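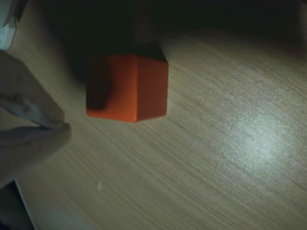

## 4. 开机之前：台面与方块

本章写给已经装好 Drollby 桌面臂、迫不及待想让它抓点什么的人。请先忍一忍。前三章讲的是怎么把它拧起来，这一章讲的是怎么不让它把你的桌子、你的手指和你同事的好心情一起拆掉。

适用范围：带夹爪的小型桌面臂，舵机驱动，抓取对象为积木方块一类的轻物。如果你打算让它抓剪刀、热咖啡或者猫，请合上本手册，去做点别的。

### 4.1 清场

1. 把工作半径内与任务无关的东西全部拿走。工作半径是指手臂完全伸直后能够到的距离，再加一只手掌。多出来的那只手掌是 Teodor Björklund 坚持要写进来的，他有一个杯子为此作出了贡献。
2. 用干布擦台面。碎屑留在方块底下，方块会站歪，你会花一个下午去调其实没有问题的标定参数。
3. 检查反光。浅色木纹桌面遇上侧光，很容易亮成一片，视觉识别在亮斑里的表现大致相当于人对着车灯找钥匙。挪灯，或者挪桌子。改曝光放在最后考虑。
4. 方块放在夹爪张开后两指都能绕过去的位置。紧贴高物摆放的方块，夹爪进得去，未必出得来。

> **注意：** 颜色相近的方块和料盒不要在同一轮测试里混用，除非测试内容就是分辨它们。请在记录里写明是哪一种情况，事后补写的一律按“忘了”处理。

### 4.2 固定底座

底板四角的螺丝孔是用来拧螺丝的。这句话出现在手册里，说明有人不这么认为。

1. 断电状态下，把底板平放在台面上，确认没有压住线。
2. 用夹具或螺丝固定。双面胶、一摞书、“我按着就行”，均不属于固定方式。
3. 抓住肩部连杆轻轻左右推。底板若有松动，回到第 2 步。手臂若发出咔哒声，说明你推得不轻。
4. 底座没有固定之前，手臂应横放在台面上，不接电源。不要把它摆成一个好看的姿势立着，它撑不了多久，而且总是往贵的那一侧倒。

### 4.3 走线

1. 顺着连杆理线，从底座往夹爪方向走，每过一个关节留一个松弛的线环。线环太短，关节转到头时会把插头拽出来；太长，会挂住料盒，然后把整盒东西端到地上。
2. 逐个关节用手缓慢转到两端极限，眼睛盯着线，不要盯着手机。
3. 插头只在断电时插拔。Salehi 控制板的接口没有防呆设计，它对使用者的期望很高。
4. 扎带剪平。留下的尖头会在你伸手的时候找到你。

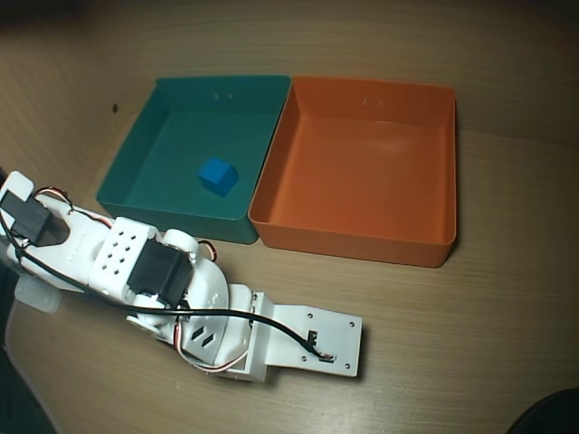 线理好以后，请把手臂的活动范围再走一遍，这回连同料盒一起考虑。

### 4.4 料盒摆放

1. 料盒放在手臂正常行程之内，开口朝上，不得遮挡急停按钮。急停按钮要放在操作者不用思考就能拍到的地方，“绕过桌子那边”不算。
2. 两个料盒并排时，相邻的边要贴紧。中间留缝，方块就会掉进缝里，概率远高于任何合理的估计。
3. 用铅笔或胶带在台面上标出料盒角的位置。第二天有人会挪动它们，那个人通常是你自己。
4. 每轮开始前，看一眼盒内，把结果写进记录：空，或者不空，里面是什么颜色的方块。上一轮剩下的方块若没有登记，会被算成这一轮的成绩。我们曾经因此拥有过非常漂亮的成功率。

### 4.5 首次通电

操作至少两人：一人操作，一人看急停。看急停的人不负责聊天、拍视频和提建议。

1. 两人都退到工作半径以外，袖口、长发和挂绳收好。
2. 操作者说“上电”，看急停的人回答“好”。没有听到回答不得上电。Soudabeh Safavi 认为这一套显得很傻，她也认为应当保留。
3. 上电后等 12 秒，让各关节完成自检。期间出现抖动、焦味或持续的嗡嗡声，立即断电。
4. 在 Sidance 控制界面里把速度设为最低档，执行回零。
5. 空抓三次，夹爪里不放任何东西，周围也不放你舍不得的东西。
6. 放入一个方块，以最低档完成一次抓取和投放。成功以后可以高兴，但请先按暂停。

> **警告：** 手臂停着不动，不等于它已经断电。程序等待、通信卡顿和真正的停机，从外面看是一样的。伸手进入工作半径之前，必须关闭电源，并等指示灯熄灭。

> **警告：** 夹爪夹住手指时，先拍急停，再断电，然后用手掰开。不要指望发一条“张开”指令，你剩下的那只手打字不会快。

### 4.6 日常维护

- 每累计 24 小时运行，检查一次底座和各舵机支架的螺丝，并重新走一遍 4.2 的第 3 步。
- 每 800 次抓取，检查指尖表面，有污渍就擦，磨光了就换。
- 每 2000 次抓取，检查全部线缆，重点看肩部和腕部的弯折处。外皮发白即更换，不要缠胶布。
- 舵机摸上去烫手时停机散热。冰袋不是散热配件，这一条由 Bohdan Stelmakh 在八月补入。

### 4.7 记录与交接

离开工位前，在记录本上写清三件事：电源是否关闭，料盒里剩了什么，今天改过哪些参数。“微调”二字不算参数记录，请写数值。

故障也要写，包括你已经修好的和你觉得是偶发的。偶发故障由 Tamara Nechyporuk 统一登记，她的表格里目前有一项已经偶发到了第二页。

下一位使用者接手时，不论记录怎么写，仍须从 4.1 做起。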